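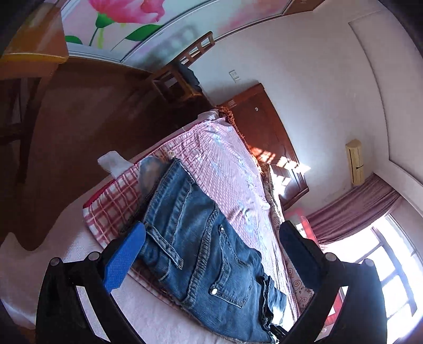

Unit 5: Garments, or why we spend a month on trousers

Welcome back, everyone. I hope you all got some sleep after the block-stacking assessment (the marks are up, and on the whole they were lovely). From here until the end of February we leave the world of rigid things behind. A block has a position and an orientation, and once you know those you know nearly everything you need. A pair of jeans can be in more shapes than you could ever list, and it will change shape again the moment you touch it.

Viera Brabec taught this unit before me and always started with tea towels. I've kept one tea towel exercise for old times' sake, but I do think jeans are the better teacher. They're heavy, they're stiff in some places and floppy in others, and the seams give you something to look for. You'll find denim holds a crease long enough for you to think about it, too, which a T-shirt very kindly refuses to do.

What we're recording

Each group works with a hand-held gripper and collects demonstrations of one task: take a pair of jeans on a bed, spread them, straighten the legs, then fold. One demonstration is one attempt, start to finish, good or bad. Please keep the bad ones! Last year's set came to 894 demonstrations and the 137 marked as failures were the most useful part of it when Shirin Bagheri trained the Gurcombe baseline, so label them and leave them in.

Choosing where to grasp

Most of your trouble will come from here, so go slowly. A hem is a tempting place to pinch, being an edge, and on a cut-off pair the frayed threads give the pads something to close on. The catch is that threads aren't cloth. If you close on the fringe alone you'll pull a few strands and the leg will stay where it is. Come in a little further, far enough to have proper fabric between the fingers, and watch for the soft folds that gather as the cloth lifts.

Seams are sturdier and easier to see, especially with contrast stitching, but there are several layers in there and the fingers won't close as far. Write down which one you chose. Pouran Shirazi will be asking in the tutorial. 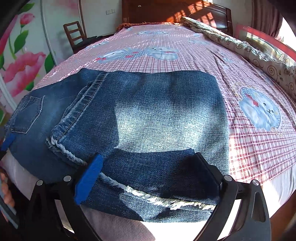 Patterned bedding, sunlight and other nuisances

Every year somebody asks if they can use a plain white sheet in a room with the blinds drawn. You may, for your first seven attempts, and then I'd like you to move somewhere people live. Checks, cartoon prints, a rumpled comforter pushed to one side, stripes of sun across the headboard: all of that belongs in the data. Strong light will fade the colour of denim in patches and a simple colour threshold will happily split one leg into two objects. Senan Phelan's Stendero notes go through this properly and I'd read them before the lab.
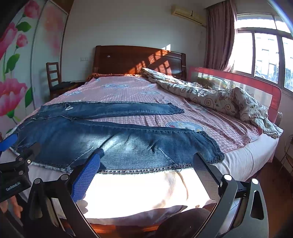 Do also think about your opening pose. Start with the fingers open and a bit of distance between the tips and the cloth, so the camera gets a decent look at the whole garment before you go in. Groups tend to rush this, and then the first second of every demonstration is a close-up of one knee. Hold still, breathe, count to two, then move.

To hand in

Your demonstrations, your labels, and a page on grasp choice in your own words. Upload to the Drernis folder by 4 p.m. on the last day of the unit. Banafsheh Mousavi looks after the folder and is very patient, but please don't send her files by email.

Reading: the Rezaei chapter on deformable objects, first half only. The second half is heavy going and we'll do it together on the whiteboard.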